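Zwischenbericht an die Förderstelle
Vorhaben: Offener Treffpunkt Karetti, zweite Förderphase
Berichtszeitraum: Januar bis Juni

1. Stand der Umsetzung

Der Trägerverein Brirnix hat den Betrieb des Treffpunkts im Januar planmäßig wieder aufgenommen. Im Berichtszeitraum wurden 2.536 Besuche erfasst. Die Öffnungszeiten am Nachmittag blieben unverändert, der Abendbetrieb wurde auf Wunsch der Nutzerinnen und Nutzer bis 21.30 Uhr verlängert. Die Projektleitung liegt weiterhin bei Maricel Salazar; die pädagogische Begleitung hat im März Ariel Layug übernommen.

2. Angebote

Die Hausaufgabenbetreuung und die Bewerbungswerkstatt sind durchgehend ausgelastet. Für die Bewerbungswerkstatt wurden 50 Einzeltermine vergeben, weitere Anfragen stehen auf einer Warteliste. Der offene Spielbereich mit Billard und Brettspielen wird vor allem in den Abendstunden genutzt und dient vielen Jugendlichen als erster Zugang zum Haus.

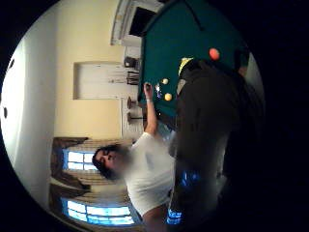
Der Sprachkurs für Eltern konnte erst im April beginnen, da die vorgesehene Kursleitung kurzfristig absagte. Die ausgefallenen Einheiten werden im zweiten Halbjahr nachgeholt. Eine Anpassung des bewilligten Stundenumfangs ist nicht erforderlich.

3. Mittelverwendung

Für Lehrmaterial wurden 699 Euro verausgabt, für die Reparatur der Eingangstür 400 Euro. Letztere war im Finanzierungsplan nicht gesondert ausgewiesen und wurde aus dem Ansatz für Instandhaltung gedeckt. Die Belege liegen bei Edgardo Lumbao in der Buchhaltung zur Einsicht bereit.

4. Abweichungen und Ausblick

Die Kooperation mit der Berufsschule Gustton ist vereinbart, die schriftliche Fassung steht noch aus. Zudem wird um Zustimmung gebeten, nicht verbrauchte Honorarmittel des Sprachkurses in das zweite Halbjahr zu übertragen. Ein entsprechender Antrag geht der Förderstelle gesondert zu.

Für den Trägerverein
Lorna Calimlim, Geschäftsführung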